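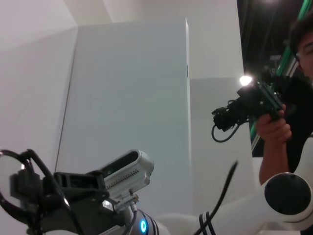 Glasses! Why do they fold, why do they get so smudgy, and why does the person in your house who wears them always lose them? Quick tour. Grab a pair if there's one around (ask first!!).

The parts

The two round or square bits that hold the lenses are the rims. The little piece that sits over your nose is the bridge. The long sticks on the sides are called temples, same word as the sides of your head, where they go. Some people say arms. Both fine. The bendy end that hooks behind your ear is the temple tip.

Then the hinges. Tiny. Usually one on each side, often with a screw so small you'd lose it in a carpet. Open, close, open, close, every day for years. Poor hinges.

What the lenses do

Light comes in through the front of your eye and has to land on the back of it in just the right spot. In lots of eyes it lands a bit too soon, or it would land a bit too late. Blurry! A lens bends the light a tiny bit before it gets to you. So now it lands where it should.

Lens that's thinner in the middle: helps you see far away stuff, like the board at school. Lens that's thicker in the middle: helps with close stuff, like this page. Adelino Figueiredo in our reading club has one of each kind in the same pair, becuase his two eyes need different things. That happens.

Try it: hold a pair over some words on a page and lift it up slowly. Do the letters shrink? Do they grow? Write down which.

Where to put them down

Flat. Clean. Light colored if you can. A plain pale table is great, dark rims show right up on it. A patterned blanket is terrible. So is the floor, so is your bed, so is the chair somebody is just about to sit on.
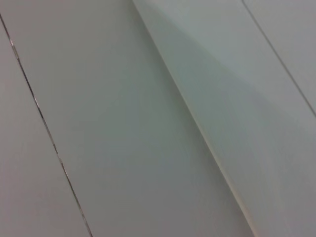
Check for crumbs and sand first. Sand is the worst one. It's hard enough to scratch a lens, and a scratch doesn't wash off. Wipe the table with your hand, or a cloth if it's sticky.

And lenses UP. If you put them lens side down they rub on the table every time somebody bumps it. Fold them, then set them down on the folded temples.

Taking them off

Two hands. One on each temple, pull straight forward. One hand works too, but it pulls one side wider than the other, and after a few months the whole thing sits crooked on your face. Estrella Cervantes, who is 11, says hers leaned so far left by December that her teacher kept tilting his head to talk to her.

Folding: usually the left temple goes in first, then the right one on top. Not sure with yours? Try it gently. One way lies flatter. Never push a temple that doesn't want to go.
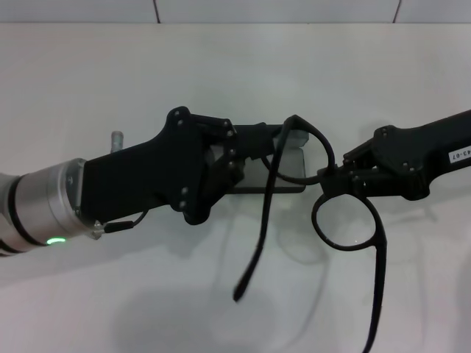 Black eyeglasses with clear lenses, held up over a white table, temples hanging down.

Cleaning

Rinse under lukewarm water. Not hot, hot can hurt the coating. One small drop of dish soap on your fingers, rub both sides of each lens, rinse again. Dry with a soft clean cloth.

Not your T-shirt. Not a paper towel either, paper is made from wood and it's scratchier then it feels.

Words to know

Lens: the clear part you look through.
Bridge: goes over the nose.
Temple: the long side piece.
Optician: a person who fits and fixes glasses. If a screw falls out, put it in an envelope and take it to one of these.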